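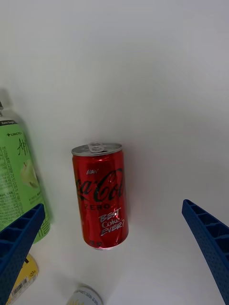
The great fizzy drinks shelf-out

Posted in March, filed under Home, Drinks, Moaning

I gave up sugar in my drinks two years ago and I have been a bore about it ever since. Ju-won Bae, who I share an office kitchen with, says I talk about sweeteners the way other people talk about wine. Fair enough. But we go through a lot of the stuff between us, and last week the shelf at work got so full that the door wouldn't shut, so we had a proper sort out and a bit of a taste test while we were at it.

The rule was simple: everything comes off the shelf, and nothing goes back unless somebody will drink it.

The cola

I'll start with the slim red Coca-Cola Zero can, because it's the one we argued over. It has "BEST Coke EVER?" scrawled on it in white and I do like that they put the question mark on. Very modest of them! Man-sik Pyo says it's the best of the lot. I say it's fine when it's properly cold and a bit thin when it isn't, and that I only like it because the small can means I finish it before it goes flat (I'm a slow drinker, always have been, my tea goes cold as well).

We paid 2,280 won for one at the station shop and 2,000 at Kang, the little place behind the office, so if you're near there you know where to go. I've been walking past Kang for 13 months thinking it only sold batteries.

The apple one

A green-labelled bottle with an apple on it, also zero sugar. I was all ready to hate this. Apple drinks with no sugar usually taste like shampoo to me, and Young-sook Seok still hasn't forgiven me for the case of Skurnelen I ordered last summer, which truly did. This was much better, sharp and quite light, and it went down very well with a cheese toastie. Ju-won thought it needed ice. She thinks everything needs ice.

The yellow one with the black cap got a mixed welcome. Man-sik had a second go, I didn't, and we'll leave it there.

We tried them all out of big paper cups, the grey and the yellow-green sort, which are far too large for a tasting. You pour in a sensible amount and it looks like a puddle, so you pour in more, and then you've got half a pint of something you don't like. Next time I'm bringing proper glasses from home.

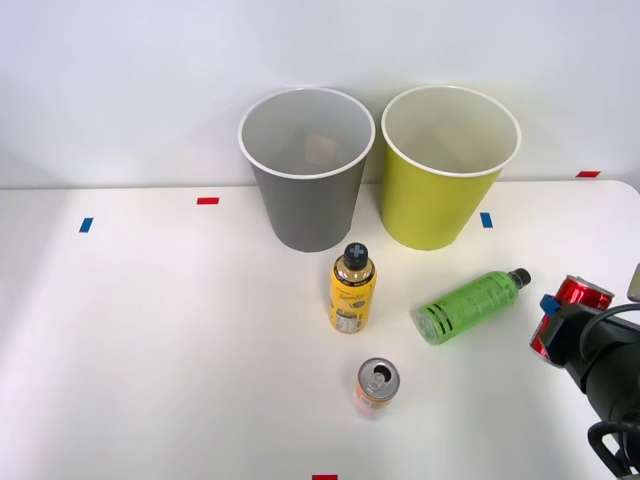

What went back on the shelf

The cola, obviously, on the left where Man-sik can reach it. The apple next to it. Five odd bottles went home with Young-sook for her nephews, and the last of the Skurnelen went down the sink, with a smell I won't describe.

The door shuts now. I've asked Kang to get me some of the peach if they can find it, and if anyone reading has tried a sugar-free ginger beer that's got a bit of a kick to it, please leave me a comment, I've been looking for ages.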